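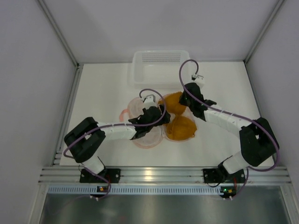 Soft fingertips vs stock jaws on a two-arm bench rig

juramstead_bench
Swapped the stock jaws for the Rovis soft tips this week and I'm really chuffed! Fabric is where they shine. With a padded bra in its hinged case the old jaws kept pinching the cup and dragging the whole lot along. With the soft tips I got 75 clean lifts out of 100, same arms, same controller, same wrist cameras.

Hsueh
Lovely numbers. Was the case open for all of them? Closing the lid is where my pair fall over - one arm holds the rim, the other loses sight of the strap.

juramstead_bench
Open for all 100, yes. Closing is next. I only tried it 13 times and wouldn't put my name to the results yet.

bitedora
Not convinced it's the tips. I ran stock jaws with the closing force turned right down and got much the same on socks and vests. Soft tips wear out too, mine split at 2,000 cycles.

juramstead_bench
Fair point on wear. I did try lower force in December though, and thin straps just slid out.

Hsueh
Socks are far easier than a moulded cup, bitedora! Nothing springs back at you.

bitedora
All right, I'll dig out something with a cup and run both sets. What force are you on?

juramstead_bench
Lowest setting that still holds a strap. I'll post the config tonight - and do watch your cable slack at the elbow, mine snagged twice before I gave it a bigger loop.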